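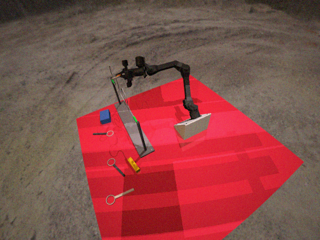 Rechercher sur le blog
OK

Les cartes en papier, ou comment j'ai rempli un placard entier

J'avais promis un billet sur les cartes et je l'ai repoussé trois fois, parce que chaque fois que j'ouvre le placard pour vérifier un détail, je me retrouve assise par terre avec six feuilles dépliées autour de moi et la soirée est passée. Cette fois j'ai posé le thé hors de portée et je m'y mets !

Tout est parti de la feuille Sandska, que j'ai achetée dans une vieille boutique de matériel de montagne dont la moitié des rayons était déjà vide. Elle était dans un bac, pliée à l'envers, avec un coin mangé et un rond de tasse en plein milieu du glacier. Deux euros. Je ne connaissais pas la vallée, je ne savais même pas prononcer la moitié des noms, mais le relief était dessiné avec une telle finesse que je suis restée plantée devant le bac en manteau d'hiver. Les barres rocheuses sont faites à la plume, trait par trait, et quand on plisse les yeux la montagne sort du papier. Je l'ai punaisée au-dessus de l'évier. J'ai fait la vaisselle devant elle pendant tout un hiver, et en juin je suis partie la voir pour de vrai.

Alors, la Sandska. C'est une vallée longue et un peu tordue, fermée au fond par le Storkar, 2807 mètres, qui n'est pas le plus haut du coin mais qu'on voit de partout. Sur la carte il a l'air méchant : les courbes sont tellement serrées côté nord qu'elles forment une tache brune. Côté sud, au contraire, elles s'écartent, il y a même un replat large comme mon pouce, et c'est en regardant ce replat depuis mon évier que je m'étais dit qu'on devait pouvoir y manger un casse-croûte au soleil. Eh bien oui ! On y arrive par une pente d'herbe rase, il y a des blocs tièdes pour s'adosser et un filet d'eau qui ne figure pas sur ma feuille (je l'ai ajouté au crayon bleu, je ne m'en lasse pas).

Le plaisir de reconnaître un endroit où on n'a jamais mis les pieds, je crois que je ne l'avais pas connu avant. Je savais qu'après la deuxième cabane le sentier allait virer à gauche. Je savais que le torrent de Bolger allait arriver par la droite, et il est arrivé par la droite, beaucoup plus bruyant que sur le papier, avec une passerelle dont une planche avait été changée récemment, toute blonde au milieu des grises. J'étais seule et j'ai dit « bonjour » à la passerelle, voilà où j'en suis.

Quelques mots sur les courbes de niveau, puisqu'on m'a posé la question dans les commentaires du billet précédent. J'ai mis des années à les lire, et ce qui m'a débloquée, c'est la pâte à modeler. J'ai pris un bout de carte tout simple, une colline et un petit col, et j'ai découpé chaque courbe dans une galette de pâte, puis j'ai empilé. C'est moche, ça colle au calque, mais une fois qu'on a eu le col sous les doigts on ne le confond plus jamais avec une croupe. Je recommande de prendre une équidistance large, sinon on y passe la semaine et toute la pâte.

Pour les couleurs, chaque éditeur a ses manies. Ma Sandska met la forêt dans un vert très pâle qui vire au jaune avec l'âge, et les éboulis en points bruns plus ou moins gros. La feuille voisine, celle de Bolger, est une édition plus tardive et le vert y est franc, presque acide, et les éboulis sont gris. Quand on les pose bord à bord, la montagne change de saison pile sur la couture. Je trouve ça magnifique. Il y a aussi un chemin qui s'arrête net au bord de la première et ne reprend pas sur la seconde, et j'ai très envie d'aller voir ce qu'il devient.

Le haut, maintenant. De 2000 mètres jusqu'au sommet, la feuille est presque sans noms. En bas, tout est baptisé : le moindre pré, la fontaine, le rocher, le tournant. Plus on monte et plus les mots s'espacent, et vers la crête il ne reste que des cotes. J'aime beaucoup cette partie-là de la carte, on sent que les gens montaient avec les bêtes jusqu'à un certain point et laissaient le reste aux chamois. Les 3000 commencent plus à l'est, hors de ma feuille, et pour l'instant je n'y vais qu'avec les yeux.

Côté pratique, je plie en accordéon, toujours dans le sens des plis d'origine. Les déchirures aux croisements, je les répare par derrière avec du papier japonais et de la colle d'amidon. J'ai utilisé du ruban adhésif au début, il a jauni en deux étés et il a emporté un hameau quand j'ai voulu le retirer. Pardon au hameau. Sur le terrain j'emporte une photocopie du morceau utile dans une pochette Flendedov, un modèle à rabat que j'ai trouvé dans le même bac que la carte et qui sent encore le caoutchouc, et l'original reste à la maison. Au crayon : crayon gras, jamais de stylo. Bleu pour l'eau, rouge pour les passages qui m'ont fait peur, et il y a un peu de rouge sous le Storkar, dans la traversée au-dessus du lac.

Cette traversée, d'ailleurs. Sur la carte c'est un pointillé bien sage. Sur place c'est une vire en pente avec du gravier dessus, et j'ai fait les derniers mètres sur les fesses, très dignement. J'ai regardé la photocopie ensuite : les courbes le disaient parfaitement, elles se touchent presque à cet endroit. Je n'avais vu que le pointillé. Depuis, je regarde d'abord le relief et le chemin après.

On me demande aussi si j'ai le GPS dans le téléphone. Oui, bien sûr, et je m'en sers quand le brouillard tombe ! Mais le soir, au refuge de Bolger, j'ai déplié ma photocopie sur la table pour choisir l'étape du lendemain, et en cinq minutes toute la tablée était penchée dessus, on suivait les crêtes du doigt, on discutait d'un raccourci par la moraine, la soupe refroidissait. Le raccourci était une très mauvaise idée, soit dit en passant, il débouche dans des aulnes.

Pour la prochaine fois, j'aimerais montrer comment je fais mes profils d'altitude à la bande de papier, c'est enfantin et très satisfaisant. Et si quelqu'un tombe sur la feuille à l'est de la Sandska, même tachée, même avec un coin en moins, écrivez-moi, j'ai encore de la place au-dessus de l'évier.

Ce site utilise des cookies pour mesurer sa fréquentation. En poursuivant votre lecture, vous acceptez leur utilisation. Accepter | En savoir plus

Contact | © Tous droits réservés | Retour en haut de page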